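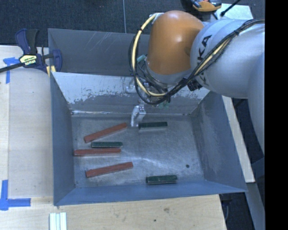

Gallmont Convention

The Gallmont Convention is a regional arms control agreement that limits the stationing of foreign military forces and equipment in the border districts of its member states. It was negotiated in the town of Gallmont after a long dispute between Pulance and Semple over the use of airfields near their common frontier. Livorance joined as a third party before the text entered into force.

Background

Relations between Pulance and Semple worsened when Pulance allowed an allied state to store air defense equipment at two bases close to the border. Semple regarded the move as a breach of an earlier exchange of letters, which had promised notice of any foreign deployment but set no limits on size. Pulance replied that the letters were a statement of intent and had never been ratified by its parliament.

Livorance, which shares a border with both countries and depends on road freight crossing them, offered to host talks. Pulance declined to meet on Livorance territory, and Gallmont was accepted as the site after several months of correspondence.

Provisions

The convention contains 157 articles and four annexes. Its central provision creates a limited zone extending 100 kilometers on either side of each shared border. Within the zone, no member may host more than 1,000 foreign military personnel at any one time, apart from medical staff and crews in transit. The permanent stationing of foreign missile units in the zone is prohibited.

Exercises are treated separately. A member planning an exercise with more than 4,000 troops, foreign or domestic, must notify the other parties in writing and invite observers. Smaller exercises require only a notice of dates and location.

Annex II lists the categories of equipment covered. Transport aircraft are excluded – a point on which Semple entered a formal reservation.

Verification

Each party may request inspections at short notice. Inspectors travel unarmed and are escorted by the host state, which may close off buildings unrelated to the treaty but must give a written explanation. Reports are sent to a joint secretariat in Gallmont and are not made public. A short summary is released each August.

Disputes

The most serious disagreement concerned the meaning of "permanent" stationing. Pulance rotated allied units through one of its bases and argued that no single unit stayed long enough to fall under the ban. Semple held that an unbroken series of rotations had the same effect as a permanent presence – and suspended inspections on its own side in response. Inspections resumed under an interim protocol that requires a gap between rotations. The protocol has been renewed several times but has not been added to the convention itself.

Withdrawal

A party may withdraw on twelve months' notice. The limits on personnel and equipment continue to apply during the notice period.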